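The spice rack I did not need

At some point in October I decided that the answer to my kitchen was test tubes. I had seen it in one of those magazines you only read in waiting rooms: saffron, sumac and three kinds of pepper standing to attention like a very small choir. My own spices live in a drawer, in the bags they came in, held shut with clothespins. Cumin gets into everything. I have had cumin tea.

So I priced it out. Carklow sells a rack and a set of capped tubes for 18 dollars, and Flolala sells what I am fairly sure is the same thing for 63, with a linen pouch. I am weak but I am not linen-pouch weak.

The first thing you learn about tubes is that they want to be in the rack and you want them on the table. You take out the red one to look at it, you put it down for a second, and now you have a red one lying on the table. Then the yellow one joins it. I have started sorting by cap color, pale green for red, brighter green for yellow, pale yellow for the dark stuff, and I am prouder of this than of my degree.
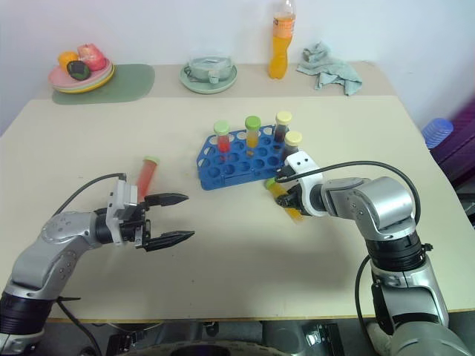
Irena Tokarz wrote in to say that caps are a trap, and that anyone who trusts a cap over a label will sooner or later put the wrong thing in the soup. She labels the tube and the cap, in pencil, on masking tape, and redoes the lot every December.

I take the point. I bought masking tape. It is in the drawer with the cumin, so it now smells of cumin.

Still undecided: whether a rack should be kept full. Most of my holes are empty and it bothers me more than it should. I do not own that many spices. I could buy some, I suppose, but then I'd have to cook with fenugreek, and I have managed this long.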